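Bernum Residents' Office
Minutes of the monthly meeting, 1 Nov 2021

Present: Natalina Leone (chair), office staff, representatives for Judeck House, Soltani House and the Wumum workshops
Apologies: none received

1. Minutes of the last meeting
Agreed with one correction. The stairwell light reported under item 6 is in Judeck House. The minutes had it in Soltani House.

2. Keys and the key tray
The keys were looked at on the work table before this item was discussed.

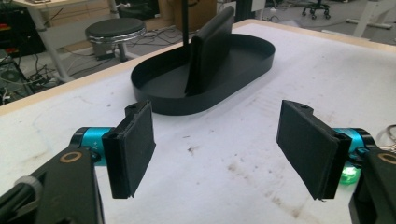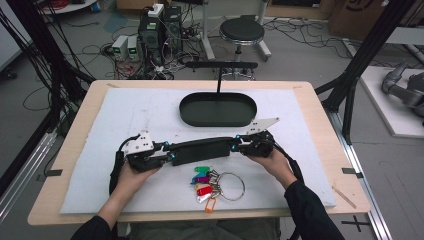

Natalina Leone went over the present arrangement. Keys that are signed out for the day are supposed to come back to the black oval tray by closing time. In October keys were left on the desk, on the windowsill and in one case in a coat pocket over a weekend. The key to room 104 was missing for two days and then came back through the mail slot with no note.

The Judeck House representative asked if hooks on the wall would be better. The office had hooks until last year and they pulled out of the drywall twice. It was agreed to stay with the tray for now and look at hooks again if the wall is repaired.

There was a longer discussion about the colored tags. Staff who have been here a while know which color goes with which door, but the list taped inside the cupboard is out of date and two of the doors on it have new locks. Soltani House asked for numbers on the tags as well as colors, as one of their residents cannot tell the red from the green. Agreed. Door numbers will be written on the tags in permanent marker. Full addresses will not be written on them.

Wumum asked to keep their own spare at the workshops. Not agreed at this time. They may sign one out for up to 4 days if they call ahead.

Decided:
- Signed-out keys go back in the tray by closing time and the sign-out sheet is initialed.
- The tray goes in the locked cupboard overnight.
- Nothing else is to be stored in the tray. Pens, stamps and loose change have all been found in it.
- New list of colors and door numbers to be typed up. Action: N. Leone, before the next meeting.

3. Lock replacement, Soltani House
The back door lock sticks in cold weather. One quote has been received, for $914, which covers the lock and 10 new keys. The meeting thought this was high. A second quote will be requested. If it has not come in by the middle of November the first one will be accepted, as the door has to be working before the snow.
Action: office staff.

4. Work table
The Wumum representative said the table is being used for sorting mail in the mornings and is often not cleared for the afternoon. Mail will be sorted at the front counter from next week. Anyone using the table is asked to leave it clear when they finish.

5. Other business
The copier contract runs out at the end of the year. Carried over to the next meeting.
Judeck House still has two folding chairs that belong to the office. They will be brought back.

Next meeting: first Monday of the month, same time. Soltani House to take the minutes.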